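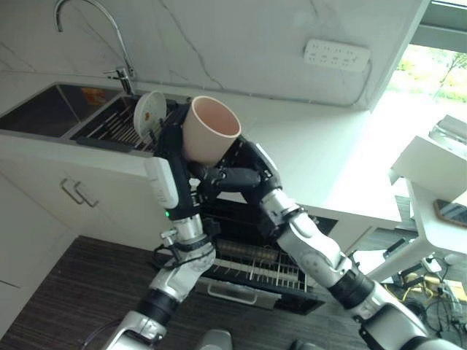

Figure 8. A cup above the open dishwasher, with the double sink behind.

Loading and Unloading

Read this section before you run the Stellau for the first time. Part numbers are listed at the back of the guide.

1. Scrape plates and bowls into the trash. You do not need to rinse them, but take off bones, labels and toothpicks.
2. Pull the lower rack all the way out. Load plates facing the center, large ones at the back.
3. Push the lower rack in and pull out the upper rack. Set cups and glasses between the tines with the open end down. Lean them slightly so water does not collect on the base.
4. Turn both spray arms by hand. If one catches on a handle or a plate, move the item.
5. Fill the detergent cup to the line and close the lid until it clicks.
6. Shut the door and press Start.

Note: Matte glazes can mark if cups touch each other during the wash — leave a finger's width between them.

CAUTION: Dishes are hot at the end of a cycle. Wait 15 minutes before you unload.

7. Unload the lower rack first, then the upper. Water left on cup bases will otherwise drip onto clean plates.
8. Stand anything still damp in a drying rack at the sink.

Caution: Do not sit or lean on the open door. Keep power strips and cords away from wet hands and dripping dishes.

If the door will not latch, see Error 161.

Stovosmont, March 2022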